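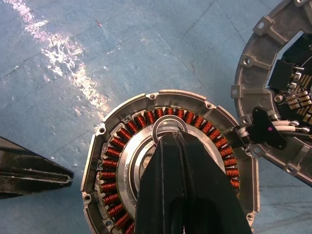
Jad Karam wrote:

> I have the stator out of the Plekico blower and I can't decide if it
> needs a rewind. The coils look good to me. Shiny red-orange wire, no
> black spots that I can find with a flashlight. But it trips the drive
> when it has been running for a while, and it does it sooner on damp
> mornings. The shop in town wants 600 to rewind it and won't test it
> first. I also don't know if I should pull the bearing while it is
> apart. It turns fine by hand.
>
> Second question, is there a right way to clean the windings? I was
> going to use brake cleaner.

Jad,

Please don't use brake cleaner. Some of it is fine on enamel and some of it will soften the varnish, and the can won't tell you which kind you bought. I use a soft paintbrush and a vacuum first, then low pressure air from a good distance away. If there is grease on the coils, use a contact cleaner that is labeled safe for motor windings and let it dry overnight somewhere warm.

On the rewind, I would not pay for one yet. Wire color tells you something if it is bad. A burned coil goes dark and you can usually smell it. Good color doesn't clear the motor, though. A winding can be shorted to the core in the slot, where you can't see it, and still look new from the top. Tripping sooner on damp mornings sounds like leakage to ground to me.

What I would do, with the leads disconnected from the drive:

Measure the resistance between each pair of leads. You have three pairs. The numbers will be low and a cheap meter will not read them well, so look for one pair that is different from the other two and don't worry much about the value.

Then do an insulation test from the leads to the bare metal of the housing. Scrape a clean spot, because paint or oxide will give you a false good reading. You need a real insulation tester for this. An ordinary ohmmeter doesn't put enough voltage on it. Bienvenido Quiambao has the club's Hender tester at the moment and I believe he is done with it. Make sure nothing electronic is still connected when you press the button. If your stator has position sensors in it, unplug those too and keep the test leads off them.

If it reads low, bake it before you give up on it. I did one in February that had been sitting in an unheated shed. It read under 2 megohms when it came in. I kept it in a warm box at low heat for 16 hours, let it cool, and it read well up in the hundreds. I brushed on two coats of air-dry varnish after that and it has been running since. If yours comes up after baking and then drops again in a week, you have a damaged spot and the rewind talk makes sense.

Also look at the gaps between the coils. Metal chips like to collect there, and a chip that works its way into the turns will do exactly what you describe. Brush them out, don't dig with a screwdriver. One slip will nick the enamel and then you really do need the shop.

On the bearing, turning fine by hand doesn't mean much with no load on it. Put a finger on the inner race, press down a little, and turn it slowly. If you feel any grit, change it. I would change it anyway with the motor this far apart. Warm the hub before you pull it and use a proper puller. Keep the new one in its wrapper until you are ready to press it, and push on the outer race if that is the one that fits tight in the hub.

Run a tap through the mounting holes by hand before you put it back together. Aluminum threads pick up dirt and the next bolt will gall. Blow the holes out afterward with a rag over the coils. The factory torque on the one I had was 7 newton meters, but mine was an older housing, so check the sheet for yours.

Last thing, mark the housing and the end cover with a paint pen so they go back in the same position. I didn't do that the first time and had to take it down again when the lead exit came out on the wrong side.

Nestor Navarro had a Marquez blower with the same complaint, and his was a cracked lead right at the grommet. Flex each lead while somebody watches the meter. That costs nothing and I would do it before anything else on this page.

Let us know what the tester says.

Lachlan Yule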